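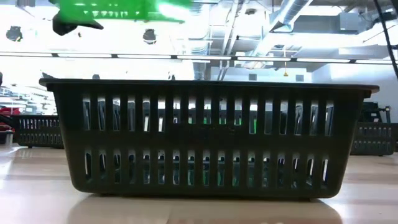 Handling and Automation Group - Bench Notes
2018-08-19, entry by H. Lo

Trakia two-arm kit, on loan for evaluation. Odair wants a yes or no before we talk price with Weltside. Today was teleoperated handling of open containers only, no autonomous runs.

Mounting. Both arms bolt to the side rails of the table frame, facing each other. Manual allows up to 800 mm between bases. Check ours against the drawing before anyone signs off on reach.

Grippers. Two fingers, angular, black. Approach from above is fine on slotted baskets as long as the finger clears the rim before closing. Thick rims need a wider opening than the default preset. Changed preset 5 to suit, old value is in the config comments.

Containers. Working set is plastic baskets with slots, white bins with a handle cutout, and a dark woven basket. Nested baskets are a separate case: the doubled rim invites a grip on both. Log these on their own sheet so they don't get averaged in with the singles.
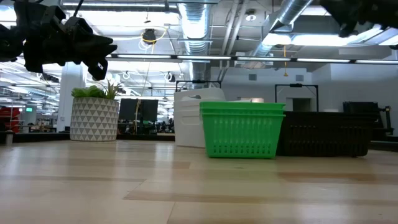
Open points for the vendor

1. Cable routing at the elbow. Bundles trail outward from the joints. Anderson asks if Trakia sells a sleeve or if we make our own.
2. Gripper status light. Manual lists green but gives no meaning for it. Need the table of states.
3. Overhead lighting. Gloss on the tabletop is strong under the strip lights. Ask whether the vision add-on has been tried on a shiny surface.

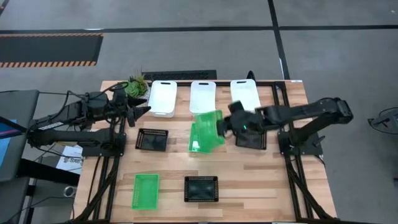
4. Tilt under load. With a one-sided grip on a basket wall the far side is free to drop, so the quoted payload figure tells us little. Want a rating for off-center loads, with the test method attached.
5. Spare fingertips. Quote says 8 weeks, too long. Rogério will try Aguiar for a local source.

Mesh trays still to do, both arms. Natanael has the bench next - leave the plant and the bins where they are, and save logs under the 6-series folder.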